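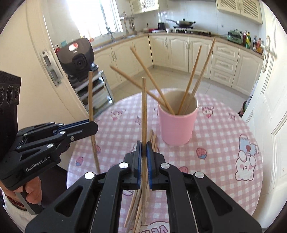

Chopsticks at a round table.

4. Setting up for a table-size group

Now the fun part! Your Pollwood tabletop game timer is charged and paired, so let's get it ready for dinner and a round or two afterward.

1. Press and hold the side button for 3 seconds. The ring glows white.
2. Turn the dial to the number of players (up to 8). Each click adds one, and you'll hear a cheerful little chirp every time.
3. Tap the top once to save.
4. Pick a sound pack. Zarkcombe is the default and it's lovely, but do try Wultitus if your family gets loud!

Note: Volume starts at 70. Turn it down before a late game.

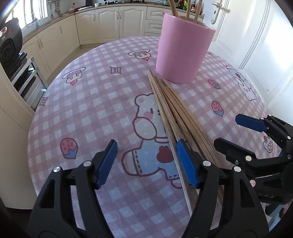
Long chopsticks on a gingham tablecloth.

5. Turn lengths

1. Double-tap the top to open the turn menu.
2. Turn the dial to set the seconds per turn. The longest turn is 266 seconds, plenty for even the slowest word-game thinker (we have one at our house too).
3. Tap to save. The ring sweeps once around in green.

Caution: Keep the timer away from spills and hot dishes. Wipe it with a dry cloth only, and unplug the cable first.

To start over, hold the side button until the ring blinks red, then go back to step 1 of section 4.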